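Introduction to Criminal Procedure
Handout 7: Right to Counsel and First Appearance
Revised 2024-12-16

Read this before class along with the two short problems at the end. The casebook pages on waiver are optional this time. We will come back to them in the unit on self-representation.

1. Where the right comes from

The Sixth Amendment says that in all criminal prosecutions the accused shall have the assistance of counsel for his defense. For a long time that was read to mean a person could bring a lawyer if he could pay for one. Gideon v. Wainwright (1963) held that a state must provide a lawyer to a defendant who is charged with a felony and cannot afford one. Argersinger v. Hamlin (1972) extended the rule to misdemeanors that end in actual jail time.

Keep the Fifth Amendment right under Miranda separate in your notes. It covers custodial interrogation. Students mix the two up on the final every year.

2. When it attaches

The Sixth Amendment right attaches when formal proceedings begin. In practice that usually means the first appearance before a judge or magistrate, where the defendant hears the charge and bail or release is set. Rothgery v. Gillespie County (2008) says a prosecutor does not have to be aware of or involved in that appearance for the right to attach.

Attachment and critical stage are different questions. Once the right has attached, ask whether the event you are looking at is a critical stage. Post-indictment lineups are. Plea hearings are. Showing witnesses a set of photographs is not (United States v. Ash).
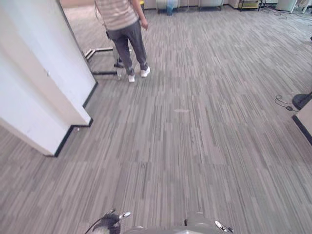

The right is also offense specific. A client who has a lawyer on a burglary charge does not, for Sixth Amendment purposes, have a lawyer on an uncharged robbery, even if the two events are closely related. See Texas v. Cobb. Your state constitution may give more protection, so check.

3. Who qualifies

There is no single national test for indigency. Some courts use a multiple of the federal poverty guidelines, some use a list of factors, and some leave it mostly to the judge. Things commonly looked at:

income and dependents
cash and property that can be sold
debts, rent and medical costs
the seriousness of the charge and the likely cost of a private lawyer

Money that family members have is usually not counted unless they are legally responsible for the defendant. Posting bond does not by itself disqualify anyone in most places — but read the local rule, some judges do ask about it.

4. Ways of providing counsel

Public defender office: salaried lawyers, usually county or state funded.
Assigned counsel: private lawyers appointed case by case from a list.
Contract: a firm agrees to take a block of cases for a set fee. Flat fee contracts raise the conflict problem we discussed in June.

Many counties use more than one. When a defender office has a conflict, for example with codefendants, the second defendant normally goes to assigned counsel.

5. Problems

Problem A. Reka is arrested for shoplifting from a Narkico store. At first appearance the magistrate reads the charge and sets bail at $2000. No prosecutor is in the room. Has the right attached? Would your answer change if the offense carried only a fine?

Problem B. Sin and Nista are charged together in case no. 2213. The defender office is appointed for both. Sin wants to plead and testify. What should the office do, and when?

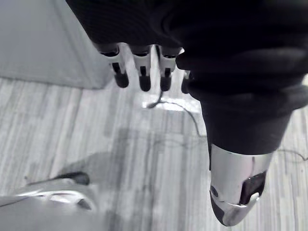

Hand and sleeve, grayscale.

Write out both answers, one page each at most. Cite the case you rely on and state the rule in your own words. Bring a paper copy.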